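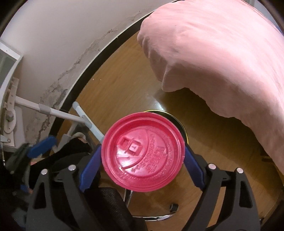

Pinkish-red cup lid held between the blue pads

Can my employer change us from weekly to monthly pay without asking?

Posted by Leonora Ambrosio

I work at a packing plant owned by Giltano. There are 140 of us on the hourly side. Last Friday a notice went up by the time clock saying that starting in September everyone moves from weekly pay to once a month. No meeting, no letter, just the notice. We have a union (the local covers us and the Nindness warehouse) but our contract runs out this year and the shop steward job has been empty since spring, so I don't know who to take this to.

My rent is due on the first and the new payday would be the sixth. They are offering a one-time advance of $287 to "bridge the gap" and it comes back out of our checks over the next 25 weeks. I have not signed for it. Does signing mean I agreed to the change? And can they do this at all?

Marcela Rusnák

Two separate things here, the law and your contract.

On the law, it depends on your state. Many states set a minimum pay frequency, and a good number of them do not allow once a month for hourly workers, or allow it only with approval from the state labor department. Look up "payday requirements" on your state labor department's site. It is usually one short table. If monthly is not allowed for your kind of work, the notice is no good whatever the contract says, and you can file a wage complaint yourself. There is normally no fee.

On the contract, look for an article called Wages or Hours and Pay. Ours at Kolář had one line, "employees shall be paid weekly," and that was enough to stop the same kind of change. Even if yours says nothing, how often people get paid is generally something a private employer has to bargain over with the union. In most cases the terms also stay in place after a contract expires while a new one is being worked out, so don't let them tell you the expiration date settles it.

With no steward, call the local's office directly and ask for the business agent. Ask what the deadline is for a grievance. Some contracts give you only a few working days from when you found out, so call now. Take a clear photo of the notice and write down the day you first saw it.

I would hold off on the advance until you have talked to them. Read what is on the form - if it has a sentence about accepting the new pay schedule, it could be used that way. Also ask what happens to the balance if you leave before it is paid off.

Skesis

They did this at my old job, we went to twice a month and everybody complained and then got used to it. Monthly is worse though. Ask your landlord if you can move the due date to the tenth, mine let me. Can't help on the union part, we didn't have one.

Leonora Ambrosio

Thank you both. I found the table and my state says at least twice a month for hourly. Left a message with the business agent at 8 this morning. The form for the advance does have a line about the "revised pay calendar," so I am leaving it blank for now.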